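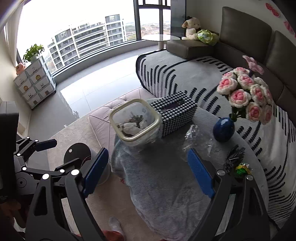
Can a machine clear a coffee table yet? I've been scoring that question at home since November, and this is the checklist I use, with my comments left in so you can argue with them. Lounge rooms are where I'd start anybody, as they're so much harder than a factory bench. Take the table with the plush cloth: an open bin for scraps, a beaded tissue box cover, a vase of crocheted roses, and a shiny green and gold wrapper lying right up against a bundle of dark yarn-like strands. One of those is rubbish and its neighbour probably isn't, and a machine has to get that right before it moves a finger!

HOUSEHOLD TIDYING CHECK, TABLETOP
Scoring: 0 can't do it, 5 I'd leave the room while it worked

1. Keep or toss
Tells wrappers from belongings: 2
Leaves ornaments where they stand: 5
Asks when unsure: 0
Comment: Very good on the vase. I ran the Kondura software over 3,214 stills of messy tables and it nearly always knew a vase from a bottle. Tassels, yarn and dried stems are another story. Check the toss pile by hand before it goes out.

2. Soft surfaces
Lifts an item without dragging the cloth: fair, 2
Copes with wrinkles and hanging edges: 2
Comment: Plush is rotten to work on. Flat things sink in a little and the fingers pinch fabric along with the packet. Try it on your worst tablecloth, please, and skip the nice flat one.

3. Clear plastic
Finds it at all: 2
Picks it up first go: 0
Comment: Still the big one. Crinkly film is mostly glare. Brastine fingertips (the grippy kind) helped once the wrapper was found. Close the blinds if there's a bright window behind the table and run the item again, and write down both scores.
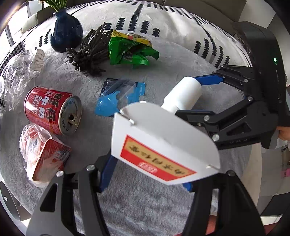 Photo: Irkport Home Trials

4. Boxes, bottles and cans
Holds a light folded box without crushing it: 5
Takes a bottle lying on its side: 5
Opened drink can, kept level: not scored
Comment: My favourite part of the whole list, because this is where things are really moving. Look at the white box with the red label between those blue pads, and the second pair of fingers either side of the bottle. A few years back I'd have given both jobs a 2. The red milk drink can is already open, so treat it as if there's some left in it. I want to see it stood upright before it goes anywhere.

5. Two hands at once
Hands keep clear of each other: 2
One waits while the other passes: 0
Comment: People do this without thinking. I'd love to hear from anyone who has had better luck with the Murakami planner, as mine was set up in a hurry.

6. Safety, every run
Stop button within reach of the person watching: yes / no
Grip force turned down before anything breakable: yes / no
Hair, sleeves and pets clear: yes / no
Nothing hot on the table: yes / no
Comment: Any "no" and you don't start. I set my load limit at 200 grams for tabletops and have never felt short of muscle.

Where that leaves us: solid objects, yes, with someone nearby. Film and foil, not yet. Sorting keepsakes from scraps, a long way off, though I'm more hopeful than I was when I wrote the first version. Next up is the drawer check, and I'm still deciding whether socks get their own line.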